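Building Services, Unit 7: Surfaces in plant rooms and workshops

Handout prepared by Katalin Erdős

Wall linings are chosen for cleaning, wear and fixing. Painted block is cheap but chips at trolley height. Metal linings cost more and last longer, and can be flat or ribbed.

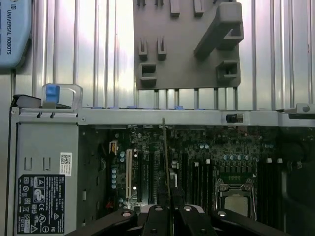
Fig. 21. Ribbed metal wall with a grey fixture plate mounted on it.

Ribs stiffen a thin sheet, so supports can be set further apart - our worked case uses 400 mm centres. Dust settles in the grooves. Glare should be checked with the lights on.

Read the Skalo case study before the seminar. Short answers to Marietjie Buthelezi by Dec 7, 2020, room 2626.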